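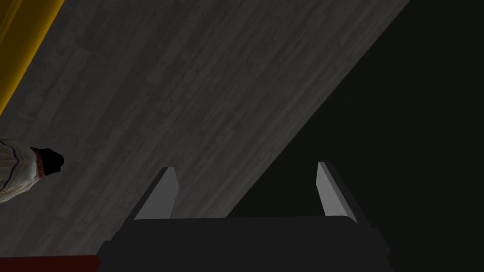 In Praise of the Slow Train

Every December I take the slow train from Ustotley down to Cuesta, and every December somebody in my family asks me why. There is a fast one. It leaves later, gets in earlier and has better coffee. I have ridden it, it's fine, and I remember nothing about it at all.

The slow one I could draw for you from memory. It stops at Voster, where the platform is so short that only the first two cars open their doors, and everyone who doesn't know this comes running up the aisle with their bags held over their heads. It stops again at a place that seems to be mostly a grain silo. Then it climbs, and for a good long stretch the river is right there under the window, green and fast, and people who have been staring at their phones since breakfast look up. I love that moment! I wait for it the way I used to wait for the good part of a record.

I think we have talked ourselves into a strange idea about travel, which is that the trip is a kind of tax on the visit. You pay it in hours, so naturally you want to pay less. And for plenty of trips that's right. If my mother were sick I would be on the fast train, or in a car, or on the back of a stranger's motorcycle. But most of the trips most of us take aren't like that. I'm going to Cuesta to eat too much and argue about old movies. It can wait until supper.

My friend Aurélien Arnaud disagrees with me completely, and he makes a good case. He commutes on that line. He says it is easy to be in love with a slow train if you ride it once a year with a sandwich and a novel, and a lot harder on a wet Monday when you have a job to get to and the heating has quit. He's right, and I want him to have his fast train. I'd just like to keep mine too. When the people who plan these things sit down with their maps, the slow line always seems to be the one with the pencil mark through it, and the argument is always the same: it carries fewer people, it takes longer, the towns are small.

Well, yes. The towns are small. There are 400 people in Tradetti, and the train is how they get to the dentist. It's how their kids get to high school and how their grandparents get to the market. A bus has been suggested, and a bus would be all right in July, but anyone who has seen the pass road in winter will know what I think of the bus. 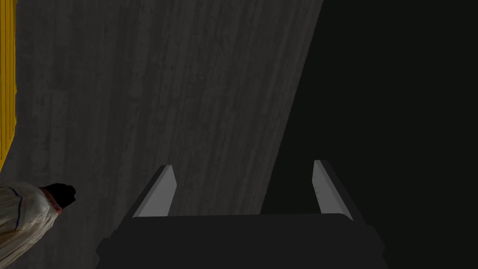
What you hear on board

The other thing about slow trains is the talk. Fast trains are quiet, and I understand why, people are working. On the slow train they unwrap things. They offer you some. I have been given half a pear, a very strong cough drop and the whole story of a boundary dispute that had been running for almost 50 years, told by a woman who got off before she reached the end of it. (I still think about that fence.) I have been taught a card game whose rules I'm fairly sure were being made up as we went along.

You can't plan for this sort of company, and I don't think it happens by magic either. It comes from sitting still near other people for long enough that it would be odder to keep silent. Two hours will do it. Forty minutes with your headphones on won't.

What I'd like to see

I'd like the timetable left alone, for a start. Every time they trim a departure, a few more people buy a car, and then the numbers get worse, and then there's a reason to trim another. Put the early evening train back – the one that let you go down for the day and come home the same night. Fix the heaters, for Aurélien's sake. Sell a cheap ticket that lets you hop off, walk around and catch the next one, so that a visitor might find out there is a bakery in Voster and that it's worth the run up the aisle.

And if you have never taken your own slow line, wherever you live, give it one afternoon. Pack more food than you need and sit on the river side.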